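Workshop Tips: Sharing a Bench with a Two-Arm Cell

These notes cover the sorting and kitting benches at our Illar workroom, where dish soap, brushes and sponges are put together into cleaning sets. Two arms now do part of the handling. The tips are for people who work the same table before, between and after runs.

Laying out the table

Put upright bottles toward the far rail. Group them in a clear bin where possible, caps up. Leave the middle of the table for the tray that receives the brush, and lay it square to the rail.

Spread sponges so that each one has bare wood on every side. A sponge touching a bottle is often gripped together with it, and both end up in the tray. Mixed starting positions are acceptable – a bottle on its side is a legitimate start – but overlaps are not.

Keep cables, mice and drink cups outside the aluminum border.
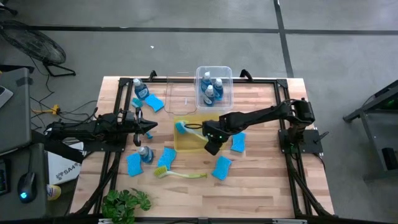
Normunds Ramanauskas adds that the layout rules moved his day more than the arms did. He used to pack sets from start to finish. He now sets tables, clears faults and checks trays, and his wrists are better for it, but he walks a good deal more and would like a rubber mat along the aisle. He also asks that whoever changes the layout write it on the card, as he has twice spent a morning looking for a fault that was a moved tray.

The mat has been ordered from Busex. Layout cards are in the top drawer.

Soap bottles

Wipe each bottle before it goes on the table. A film of soap on the shoulder is enough to make it turn in the fingers. Tighten caps by hand, then a quarter turn back if the cap creaks.

Full and part-used bottles behave differently under the same grip setting. Do not mix them in one run. Part-used stock goes to the hand-packing side.

Brushes

Long brushes roll. Set them with the flat of the head down and the handle parallel to the near edge. If a brush rocks when the table is tapped, turn it until it stops.

Check the overhead lights for glare on clear plastic. Transparent tubs and bins are the hardest items to pick out against a bright room, for people as well as for cameras. Blank labels on the long side help both.

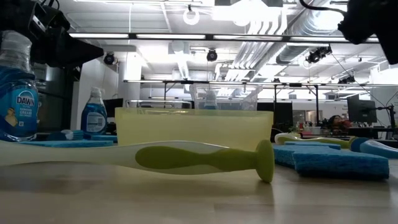
Brushes, tub, sponges and soap on the bench, from table height.

Sponges

Sponges compress, so the closing width matters more than the force. Start wide and step down. On the Bromel grip pads we close to the width of the sponge less 3 mm. Further than that leaves a crease, and creased sponges come back from the customer.

Pick on the long sides. A sponge held upright goes into a narrow slot cleanly; held flat, it catches on the rim. Brush lint off the pads after every 1,000 picks. The June log shows 2,415 picks between cleanings on one pair, and the slips in the last part of that log are what set the present limit.
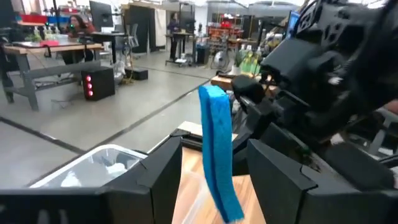

Changes to shifts and duties

Hand packing has gone from four places to two. The other two places became table setter and tray checker. Pay grade is unchanged. People rotate every two hours – checking is dull work and attention drops well before the end of a half shift.

Stopping a run is open to everyone at the bench, including new starters. Write the time and the item on the sheet, clear the item, and restart from the card. A stop does not count against the person who made it.

Training takes seven half shifts. The first three are spent at the hand-packing side, so that the setter knows what a good set looks like before watching one being made. Rebane pad kits are kept in the gray cabinet, second shelf. Sign for the last one when you take it.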